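작업 노트
2023년 7월 5일, 꼭두서니 3차 염색

드디어 원하던 빨강이 나왔다. 주황기 도는 벽돌색 말고, 그늘에서 봐도 붉은 그 빨강! 아침에 물통에서 실타래를 들어 올리는데 물이 맑게 떨어지면서 색이 그대로 남아 있어서 한참 들고 서 있었다. 잊기 전에 순서대로 적어 둔다. 지난번 기록이 너무 엉성해서 이번에 고생을 좀 했으니 이번에는 쓸데없어 보이는 것까지 쓴다.

재료
실: Drirnska 양모 2합, 무표백, 건조 무게 385g. 타래 네 개로 나눔.
염재: Toltico 꼭두서니 뿌리, 로트 642. 봄에 쓴 것보다 굵고 겉껍질 색이 진하다. 자르면 속이 주황에 가깝다.
매염: 명반 20%(실 건조 무게 기준), 그러니까 77g. 주석산은 실 무게의 6%.
물: 수돗물 하룻밤 받아 둔 것. 탄산칼슘 한 숟갈 깎아서.

정련
타래는 면 끈으로 네 군데, 8자로 느슨하게 묶었다. 1차 때 꽉 묶었다가 묶은 자리만 하얗게 남았던 게 아직도 생각난다. 중성세제 조금 풀고 60도까지 천천히 올려서 한 시간. 기름이 꽤 나왔다. 물이 누렇게 되는 걸 보고 한 번 더 할까 하다가 한 번 더 했다. 잘한 결정이었던 것 같다. 두 번째 물은 거의 맑았고, 헹군 뒤에 손에 닿는 느낌이 확실히 달랐다. 급하게 식히면 엉기니까 솥째로 두고 점심을 먹었다.

매염
명반을 뜨거운 물에 따로 녹이고, 주석산도 따로 녹여서 섞었다. 한 번에 넣으면 바닥에 덩어리가 남는다. 실은 젖은 채로 넣고 85도까지 한 시간 걸려 올린 다음 그 온도로 한 시간. 불 끄고 하룻밤. 다음 날 꺼내서 꼭 짜기만 하고 헹구지 않은 채 젖은 수건에 싸서 이틀을 더 묵혔다. Zirusov 견본집 만들 때 묵힌 쪽이 늘 진하게 나왔던 걸 믿고 해 본 건데, 이번에도 맞았다. 다음에는 일주일까지 가 보고 싶다. 여름이라 곰팡이가 걱정이긴 하다.

뿌리 손질
여기가 이번의 핵심. 뿌리를 통째로 찬물에 한 시간 담갔다가 그 물을 버렸다. 노란 물이 정말 많이 빠진다. 버린 물이 아까워서 병에 따로 받아 두었다(면 조각 하나 넣어 볼 것, 살구색 나올 듯). 그다음 믹서에 조금씩 물과 함께 갈았다. 지난번에는 가위로 대충 잘랐는데 비교가 안 된다. 곱게 갈수록 색이 빨리 나온다. 다만 너무 고우면 실에 가루가 끼어서 나중에 터는 데 한나절이다. 굵은 소금 정도가 딱 좋았다.

간 뿌리는 무명 자루에 넣었다. 자루 주둥이는 두 번 접어 묶고, 솥 안에서 자루가 실을 누르지 않게 한쪽에 매달았다. 그래도 조금은 샜다. 자루 바느질을 다시 해야 한다. 땀이 너무 성기다.

염색
40도에서 실을 넣고 두 시간에 걸쳐 65도까지. 70도를 넘기지 않는 게 목표였고 온도계를 거의 노려보고 있었다. 꼭두서니는 뜨거워지면 갈색 쪽 색소가 따라 나와서 전체가 탁해진다. 2차 때 전화 받느라 82도까지 올린 그 타래, 아직 선반에 있다. 나쁜 색은 아닌데 낙엽색이다. 이번에는 제일 높았을 때가 68도.

삼십 분쯤 지나면 연한 연어색, 한 시간이면 산호색, 그러다가 어느 순간 확 붉어진다. 이 변화를 보는 게 너무 재미있어서 계속 뚜껑을 열게 되는데, 열 때마다 온도가 떨어진다. 유리 뚜껑 솥을 하나 장만하자고 다시 한번 적어 둔다(작년 12월 노트에도 똑같은 말이 있었다).

65도에서 한 시간 반 유지하고 불을 껐다. 솥째로 하룻밤. 아침에 꺼내 보니 타래 네 개가 거의 같은 색이었고, 맨 아래 있던 것만 살짝 진하다. 중간에 위아래를 세 번 바꿔 줬는데 마지막 한 번을 빼먹은 탓이지 싶다. 뜨개로 쓸 거면 두 볼을 번갈아 뜨면 되니까 문제는 없다.

후매염 조각 시험
남은 실 끝을 잘라서 네 가지로 해 봤다.
1. 그대로: 따뜻한 빨강. 제일 마음에 든다.
2. 소다회 약간: 자주색 쪽으로 살짝. 손에 닿는 느낌이 조금 뻣뻣해졌다.
3. 식초: 바로 주황으로 돌아간다. 몇 초 만에! 재미있지만 쓸 데는 아직 모르겠다.
4. 철 아주 조금: 팥색. 겨울 조끼에 좋겠다. 철은 정말 조금만. 손톱 끝만큼 넣었는데도 이 정도다.

조각들은 카드에 꿰어서 Zirusov 견본집 뒤쪽에 넣었다. 카드에 물 온도까지 적어 둔 건 이번이 처음이다.

헹굼과 건조
같은 온도의 물에서 시작해서 조금씩 식혀 가며 다섯 번. 네 번째부터 물이 맑았다. 뿌리 가루는 마른 다음에 터는 게 훨씬 쉽다. 젖었을 때 떼려고 하면 보풀만 인다. 북쪽 창 앞 봉에 걸어 말리는데 장마라 꼬박 이틀 걸릴 듯하다. 선풍기를 약하게 틀어 두었다. 무게추는 달지 않았다. 양모는 그냥 두는 게 탄력이 산다.

보관과 재고
Drirnska 양모 남은 양은 2,259g. 가을까지는 충분하다. 뿌리는 종이봉투에 넣어 밀폐통에, 로트 번호를 통 겉과 봉투 양쪽에 써 두었다. 전에 통에만 썼다가 뚜껑이 바뀌어서 어느 게 어느 건지 모르게 된 일이 있다. 염색 끝난 실은 마르면 종이상자에 한 겹으로 펴 넣고 뚜껑을 덮어 빛을 막을 것. 비닐은 금지.

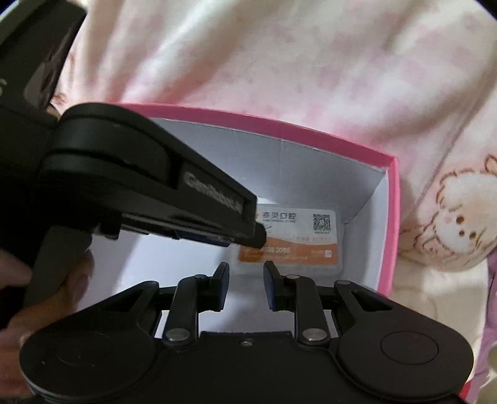 옆 작업대에서 내 기록을 넘겨 보더니, 매염 뒤에 묵힌 것과 뿌리를 곱게 간 것을 한꺼번에 바꿨으니 빨강이 어느 쪽 덕분인지 이걸로는 알 수 없지 않느냐고 했다. 맞는 말이다. 게다가 로트까지 다르다. 신이 나서 세 가지를 동시에 바꿔 버렸다. 그쪽은 물을 의심하고 있었다. Baek 공방에서는 같은 뿌리로도 석회 많은 우물물을 쓴 날이 확실히 붉었다고 한다. 그렇다면 내가 넣은 탄산칼슘 한 숟갈도 무게를 재서 적어야 한다. 숟갈로 적은 건 반성.

그래서 4차는 작은 병으로 나눠서 한다. 실은 10g씩, 솥 하나에 유리병 여러 개를 중탕으로 세우면 온도는 같이 간다.
병 A: 묵힘 없음, 굵게 자른 뿌리
병 B: 묵힘 없음, 간 뿌리
병 C: 이틀 묵힘, 굵게 자른 뿌리
병 D: 이틀 묵힘, 간 뿌리
탄산칼슘은 네 병 다 같은 무게로. 로트는 전부 642로 통일. 여유가 되면 탄산칼슘 없는 병 E도 하나. 병 뚜껑에 쓰는 글씨는 연필로 할 것, 유성펜은 김에 번진다.

쓰고 난 염액은 버리지 않았다. 아직 색이 꽤 남아 있어서 내일 면 손수건을 넣어 볼 생각이다. 면은 매염을 따로 해야 하는데 두유 처리해 둔 게 한 장 있다. 분홍이 나오면 제일 좋고, 살구색이어도 좋다. 솥에 남은 뿌리도 말려서 한 번 더 우려 볼 것.

살 것: 무명 자루감, 연필, 중탕용 유리병(입 넓은 것), 주석산. 온도계 건전지도.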